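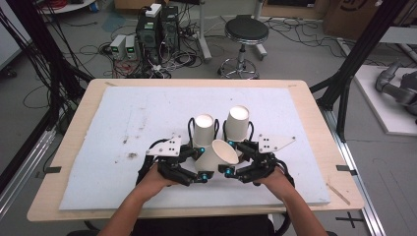 Speaker notes, Helter staff day, afternoon slot

Start without the welcome. Renu will have done it.

I was asked to talk about what automation gives back to people. I've been on the packing side at Wellirholm for seven years and I'm still waiting for my parcel.

Cups first. Picking up a paper cup that has gone over on its side is a job we give new starters without any training at all. To get it to a machine, a person has to do it with a gripper in each hand, over and over, so there is something to learn from. Ask the room: whose job title covers that? At our place, no one's. It went down as "light duties".

Pause. Let the supervisors look at their shoes.

Then the Banico pitch. They told us 30 people would be "freed up for better work". I asked for a list of the better work. Benoît Gautier in planning asked too, more politely, in August. We got a leaflet.

What changed on the floor, as far as I can tell:
Breaks are now set by the line.
Two of the packers became minders. Same pay, more standing, and they get the blame when it stops.
The chat across the bench has gone. You can't talk to someone who is watching a light.

Be fair here. Backs are better. Lifting at the Heinonen end was rotten and I don't want it back. Say this slowly, people will think I'm against all of it.

Money. If 200 repeats of one small movement are worth paying an engineer to look at, they are worth something to the person whose hands did them. Ask who owns that work. Don't answer it, I haven't got an answer and neither has legal.

Skip the training slide if we're running late. Keep the question about sick cover.

Last bit: read out Renu's three points on rota changes, then sit down. Questions to her as well as me.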